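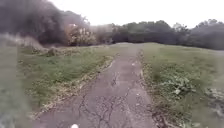

Mohcine Metwally says a cracked tarmac path is best left alone until you can afford to have the whole lot lifted, and that patching it is money down the drain. Well, I've been patching mine for years and I'm still walking on it!

The trick is to start with the muck, because filler won't grip on grit. Get a stiff broom into the cracks, then an old screwdriver, then the broom again. Pick a dry spell. I use the Gonard cold filler that comes in a tub, pressed well down and left a touch proud, and I do the hairline ones with the pourable stuff. If bits of the surface rock when you stand on them, filler won't save you and Mohcine has a point (don't tell him).

While you're out there, look at the grass. My mum swore by leaving the rough stuff long until the seed had dropped, and then cutting it in two goes, high first and lower a few days later. 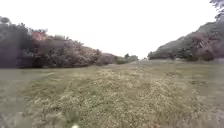
Rake up after each cut too, or you get a soggy mat that kills whatever's under it. If people always walk the same line across, let them have it. I once reseeded a worn track three times and I might as well have fed the pigeons. Now I just mow along it and pretend it was my idea.

Next job is the verge. Anything leafy that flops over the tarmac makes a path feel half its width, and it hides the edge you'd like your feet to know about.
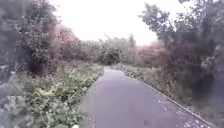 Leafy growth leaning over the left edge, straight edging on the right.

I cut back with shears, standing on the path and working away from me, 45 minutes at a stretch and then tea. Take off less than you think you need – you can always go round again.

Last of all, the leaf line. Leaves and twigs settle along the sides and turn to soil if you let them, and then you've got weeds growing on top of your path.

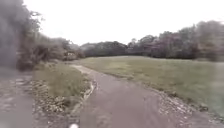 A half-moon edger and a flat shovel will shift it. I do mine in November and again in spring, and the leafy part goes straight on the heap. Stones go in a bucket for the bottoms of pots.

Comments (2)

Selina Kaufmann: Did our edges with a Riedl hoe – filled the barrow twice and found a kerb I'd forgotten we had!

Mohcine Metwally: I read the bit in brackets.

More outdoor tips
Sharpening shears with a Drellard stone
Getting moss off steps
What to do with wet leaves
Bondero wheelbarrow tyres: mend or replace?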